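Progress report to the Lenora fund, period ending August
Prepared by Anneli Ahonen, with notes from Yupin Somboon

**Project:** Renewal of work surfaces in the Tikkanen community kitchen

Dear Marjatta Pelkonen,

I am sending you the second report of the project. The first one was short and you asked for more details about the surfaces and the cleaning, so I tried to put them in this time.

## Work done in this period

The old table covers were removed in the first part of the period. Under two of them the glue was still strong, and Niilo Hyvönen had to scrape it by hand during several evenings. We had planned one evening for this. After the scraping we sanded, filled the small holes and put on the new pale coating in two layers, with one night of drying between them.

The tables went back to use on the second morning after the last layer. The baking group was the first to use them, and they asked if the tables can be a little higher. We can not change the height inside this budget, but I write it down for the next application.

## Money

From the grant we have used 624 euros in this period. Of this, 90 euros was for filler and sandpaper, which is more than in the plan. The coating came from Prarko and we paid it with one invoice. The remaining sum is roughly 600 euros, and it is reserved for shelves and for the second sink tap.

The receipts are in the same envelope as last time. One receipt of 58 euros has the wrong project name on it. Raili Niskanen has asked the shop for a corrected one and I will send it when it comes.

## Cleaning and care

Yupin wrote a one-page instruction for the users. It hangs beside the door and says:

- wipe the table after every group, with mild soap only
- do not put hot pots directly on the coating
- write in the notebook if you see a mark that does not go away

There are now four notes in the notebook. Three are about coffee and were solved with soap. The fourth is about pale blotches on the coating, and we have not decided yet what to do with them. Niilo thinks a light polishing is enough. I would like to ask Prarko first, so that we do not break the guarantee.

The blotchy marks are faint and you notice them mostly from the side. The color of the surface is a pale beige-gray with a matte finish. 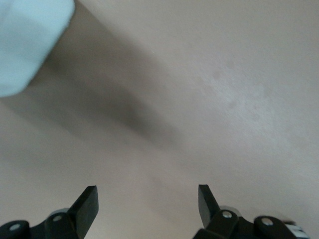 ## Next steps

The shelves are ordered from Plolto, and Niilo will put them up when they arrive. The tap needs a plumber, and we have one offer and wait for another. If both offers are higher than the money left, I will contact you before we order anything.

With kind regards,
Anneli Ahonen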